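Trekach Reuse Program – Progress Report to the Plurnance Fund

Reporting period: second half-year of the grant
Submitted: Oct 30, 2018
Prepared by: Nadine Geagea, with tables supplied by Obinna Okeke

1. Status

The program is on schedule against the revised work plan agreed in July. The sorting line at Triltitthorpe is in daily operation. The fiber identification task is complete apart from the written procedure, and the resale trial has started. The outlet agreement with Sârbu is delayed and is covered in section 5.

2. Intake and sorting

Donated clothing arrives from 16 collection points. Each bag is weighed on arrival, given a lot number and held on the rack until the line is free. Under the work plan we were to bring line capacity to 600 kg per shift. This was reached after the second sorting table was moved closer to the baler, which removed a carry of the full length of the room.

Garments are now graded in a single pass. The earlier method used one pass for condition and a second for fiber, and items graded as rag in the first pass were still being handled in the second. Rami Rawashdeh rewrote the grading sheet so that condition is decided first and fiber is recorded only for items that leave as recycling feedstock. Grades are:

A – resale, no repair
B – resale after minor repair
C – feedstock, single fiber
D – feedstock, blended or unknown
E – disposal

Grade D remains larger than we would like. Most of it is knitwear and sportswear with the care label cut out. A handheld reader was tested on these items and gave usable results on plain knits and poor results on anything with a coating or a heavy print.

3. Fiber identification

A reference set of 600 swatches has been assembled and cataloged. Each swatch carries the stated composition, the knit or weave type, the color group and the reader result. Dark colors caused the most disagreement between label and reader. We repeated those readings with the cloth doubled over, and the disagreement dropped but did not go away. Gaétan Landry is writing up the method and will circulate a draft to the fund before it is put into use on the line.

Cotton jersey is the largest single category in grade C. It is cut into panels, with neck ribs, hems and side seams removed, before baling. Removing the hems adds time per item, and the spinner has asked us to continue doing it. Thread left in the bale is mostly polyester and shows up as slubs in the yarn.

4. Resale trial

Grade A stock has been offered on two rails at the Triltitthorpe shop. Prices are fixed by garment type. T-shirts and children's clothing move quickly; outerwear is slow and will be held for the cold season. Grade B is not yet on sale. The repair bench has been short one machine, and the replacement needed a different power outlet, now fitted.

5. Issues

Sârbu has not signed the outlet agreement. Their draft asks for bales with a moisture limit that we can't currently measure on site. Dalal Mansour is in contact with them, and a meter has been priced. If the agreement is not signed within 3 months we propose to keep selling single-fiber bales to the present buyer – at a lower rate, but without the storage cost.

The floor scale drifted during the period and was recalibrated. Lot weights recorded before recalibration have been corrected in the attached tables and marked with an asterisk.

6. Budget

Spending is within the approved lines. We request that the unspent balance on transport be moved to equipment to cover the moisture meter. No other changes are requested.

7. Next period

Complete the fiber procedure and train both shifts on it. Put grade B stock on sale. Settle the outlet question. Report grade D separately by garment type.
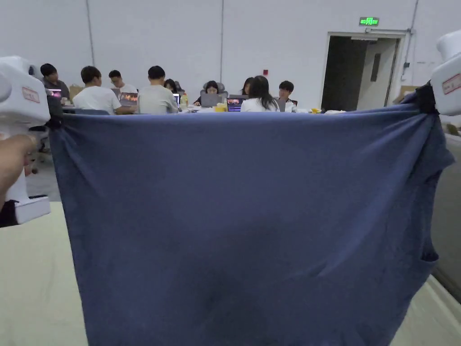
Trekach Reuse Program | Sorting and Materials Team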